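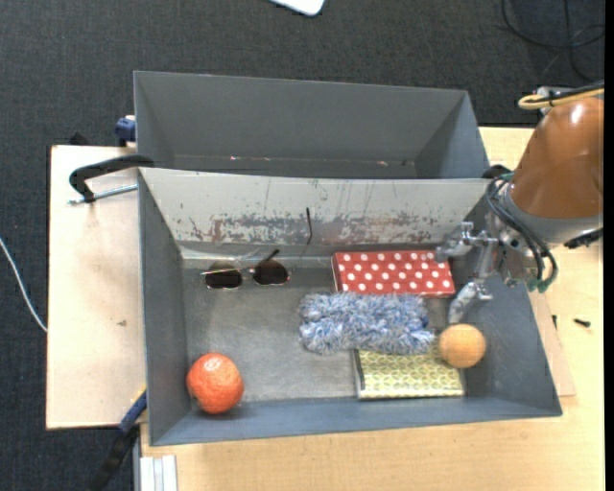 What is a lost property office?

A lost property office is a place where things that have been left behind or dropped by their owners are kept until they are claimed or disposed of.

Lost property

Lost property is the general name for personal belongings that have become separated from their owner by accident. In North America the usual term is "lost and found". In law, lost property is often treated separately from mislaid property, which the owner put down on purpose and then forgot, and from abandoned property, which the owner meant to give up. In daily use all three tend to end up on the same shelf.

Background

Public notices about lost goods are much older than the offices that now handle them. In many European towns a crier read out lists of strayed animals, purses and tools on market day, and finders were expected to hand goods to a parish or town officer. The growth of newspapers moved much of this work into print. By the eighteenth century small notices offering a reward for a lost watch or dog were common, and some promised that no questions would be asked.

Paris has had a central office for found objects, run by the police, since the early nineteenth century. The spread of railways later in the same century created a new kind of lost property. Passengers left umbrellas, hats and parcels in carriages, and the goods could be carried a long way before anyone noticed them. Railway companies set up their own stores, usually at the end of a line, and later brought them together in one building. Bus and tram operators followed the same pattern.

Common items

What is handed in depends on the place and the season. Umbrellas were for a long time the item most closely linked with railway offices. Mobile phones, bank cards, keys and bags now take up much of the work. Gloves and scarves are typical of the colder months, and sunglasses, hats and swimming things of the warmer ones. Schools receive a large share of clothing, lunch boxes and water bottles. Larger or stranger objects such as false teeth, musical instruments and wedding dresses are often mentioned in newspaper stories, but they form a small part of the total.

Handling and storage

Most offices follow a similar routine. The item is given a number and a short description, with the place and date it was found. A tag or bag carries the same number. Valuables, including cash and jewellery, are kept in a safe and recorded separately. Passports and driving licences may be returned to the body that issued them.

Food and drink is usually thrown away on the day it is found, or by the end of the next day where it is sealed. Wet clothing is dried or discarded. Medicines are handled under local rules and are not given out without proof of ownership.

Storage by type is the older method and is still used in small offices, where all the gloves are together and all the keys are together. Storage by date makes clearing easier, as everything past its time limit is in one place. Large offices tend to shelve by date and rely on a computer record to search by type.

Claims

A person making a claim is normally asked to describe the item before it is shown. For a phone this may mean unlocking it, and for a bag, naming something inside it. Some offices charge a fee on collection, which may be fixed or may depend on the value of the goods. Others return everything free of charge and ask only for the cost of postage.

The share of goods returned varies widely by type. Phones and wallets are often claimed, as they carry the means of tracing the owner. Single gloves and cheap umbrellas are rarely asked for.

Law

In English common law the finder of a lost object has a better right to it than anyone except the true owner, and in some cases the occupier of the land where it was found. The case of Armory v Delamirie, decided in 1722, is usually given as the starting point. It concerned a chimney sweep's boy who found a jewel and took it to a goldsmith, who refused to give it back. The court held for the boy.

A finder who keeps something without taking reasonable steps to trace the owner may be guilty of theft. What counts as reasonable depends on the value of the item and where it was found. In Scotland the matter is covered by statute, and finders have a duty to hand in or report what they find. Several countries, among them Germany and Japan, give the finder a legal right to a reward.

Example of a local scheme

The bus office at Pinbridge ran its own store for the Ullmont and Moffat routes until it was merged with the town's main office on 15/10/2020. Under the merged scheme, ordinary items are held for 100 days and bags for 2 weeks longer. A collection fee of £5 applies to electrical goods – other items are returned free. The store has space for 600 tagged items. Its printed guide for staff, written by Settimio Gentile, is also used at the Brendine swimming baths, where towels and goggles are kept for a shorter period.

Disposal

Goods that remain unclaimed are sold, given to charity, recycled or destroyed. Auctions are the traditional route for better items, and mixed lots of luggage or umbrellas are still sold in this way. Phones and computers should have their data wiped first. Spectacles may be passed to charities that reuse the frames. Keys are normally melted down as scrap metal.

See also

Abandoned property
Left luggage
Treasure trove
Unclaimed baggage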